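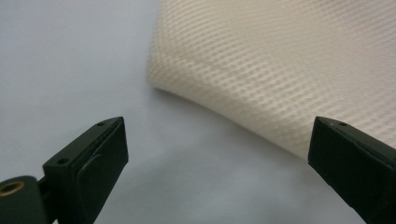
Thread: Do you re-check finger alignment between folding runs?

nelel_bench
Hi all! Our written practice at Clukcombe says we check the hand-held gripper fingers every 100 grasps on textured cloth, and I'm wondering if that's overkill (it does eat up the morning, bless it).

F. Tapia
Not overkill at all! Thick weaves tug at the tips more than you'd think, and a little twist is so easy to miss. We check every 39 and I sleep very well.

rarkero_fan
I'd have to disagree, Facundo, with love. Stopping that often means people rush the check. I'd go by session, start and end, and write it down both times.

Xiuying Ren
Could we please also agree on approach height? Our sheet says come in low over the fold, fingers wide open, and let the cloth settle first. That saved us more redos than any checking schedule.

nelel_bench
Oh, I like that one, Xiuying! Adding it to our sheet. Still keeping my 100 for now, sorry rarkero_fan.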